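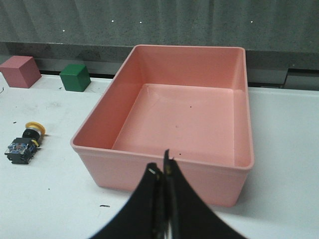

Ticket 2288
Subject: Dark specks in pink storage bin after washing
Opened by: Parveen Magsi
Assigned to: Haris Bajwa
Site: Nakstead, sorting room
Priority: 3
Status: Closed
Opened: 20 October 2018

Problem as reported

The large pink bin from the Jondance set has dark specks in it again. Two on the floor of the bin, one toward the upper right and one lower and nearer the middle, plus a few more near the front rim. It was washed and left upside down on the rack overnight. The bin is meant for the clean cloths, so I have not filled it. I need to know whether this is dirt from the room or something coming off the plastic.

Parveen

Update 1, Haris Bajwa

Please confirm the following before wiping anything:
Was the bin dried with a cloth, or air dried only?
Do the specks move if you tilt the bin?
Are there any on the tabletop?
Do the other bins in the set show the same thing?

Update 2, Parveen Magsi

Air dried only. Some of the specks slide when the bin is tilted. The two on the floor do not. There is a tiny black one on the table near the left edge, and a short, thin black fragment in front of the bin, but I did not go over it with a light. The gray bin from the same set is clean. It was washed the same day but dried on the windowsill, not on the rack.

Update 3, Haris Bajwa

Specks that slide are loose grit. The two on the floor may be stuck down with dried detergent or may be marks in the plastic. Test as follows.

Step 1. Press a strip of clear tape on the loose specks, lift, and stick the tape to white paper. Keep it.
Step 2. Put a drop of warm water on each fixed speck. Wait 7 minutes. Wipe once with a white cloth.
Step 3. If a speck is still there, run a fingernail over it. A raised speck is residue. A flat one is in the plastic and can be ignored.
Step 4. Check the ridge where the floor meets the walls. Water collects along it and leaves whatever was in the water.

Do not use the green scouring pads. They scratch the matte finish and the scratches hold dirt.

Update 4, Parveen Magsi

Step 1 done. Particles on the tape are black, soft, and smear when pressed. Not sand.
Step 2 done. Both fixed specks came off on the cloth and left the same black smear.
Step 3 not needed.
Step 4, found a thin line of the same material in one corner of the ridge. Wiped out with a damp cloth.

Update 5, Haris Bajwa

Soft and black points to rubber. Checked the drying rack. The Clivutix rack has rubber sleeves on the crossbars, fitted in August, and the sleeves on the top bar are breaking down. Rubbing one with a dry paper towel left a smear that matches the tape sample. A bin resting upside down on that bar picks up crumbs on the rim, and they drop inside when it is turned over.

Actions taken:
Sleeves removed from the top bar. Bar wiped down.
Replacement sleeves ordered from Butt, part 93, silicone.
Pink bin rewashed, rinsed, and dried on the windowsill.

Update 6, Parveen Magsi

Bin checked this morning under the desk lamp. No specks on the floor, walls or rim. Cloths are in it. Can the rack be used while we wait for the sleeves?

Update 7, Haris Bajwa

Lower bars only. Leave the top bar clear until the new sleeves are on. Rinse any bin that was dried up there before it goes back into use.

Resolution: Rubber residue from drying rack sleeves. No fault in bin. Sleeve order tracked separately.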